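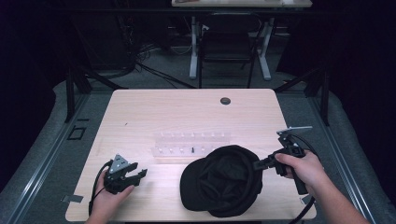 ## Monday

The cap came to me from my uncle, along with a colander and his opinions on Skondside. I had wanted the colander.

It was a black baseball cap and it fitted no one in the family. For ten years it lived on the newel post, then on the dog, then on the newel post again. In August my wife came home from Divthorpe with a peg rack from Brimard, clear acrylic, eighteen dollars, and put it on the blond wood table beside the instructions.

"For the cap," she said.

I pointed out that the rack was see-through and that I would walk into it. She pointed out that I had walked into the newel post, which was brown.

All the pegs were pale except one black one in the front row. I looked for it in the instructions. The instructions covered walls (plaster, brick, "other") and had a paragraph about direct sunlight, but on the black peg they were silent. My wife thought it was a mistake at the factory. I thought it was where you hung the important hat.

"We've only got the one," she said.

So I set the cap down in front of the rack, upside down, with the brim toward me, and we had dinner at the other end of the table. Neither of us brought it up again until the neighbour came over to return the ladder and asked if we were taking a collection. He put in two dollars. I didn't see how I could give it back without starting a conversation. 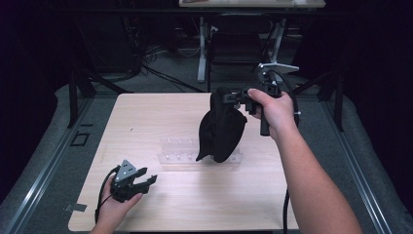
## Thursday

By then there was also the matter of the bag. It was black, soft and the shape of whatever had last been in it, and my wife felt that if the cap was getting a peg the bag should too.

I rang Brimard. The man I got was in a good mood and had never heard of a black peg. He asked me to hold it up to the light. I held the whole rack up to the light, and he asked what I could see, and I told him the kitchen.

"Should be fine, then," he said.

We hung the bag on the left and left the black peg free. The cap went back to the newel post, where the dog could find it.

The neighbour came by for the ladder on Saturday and looked at the table for a while before he asked about his two dollars.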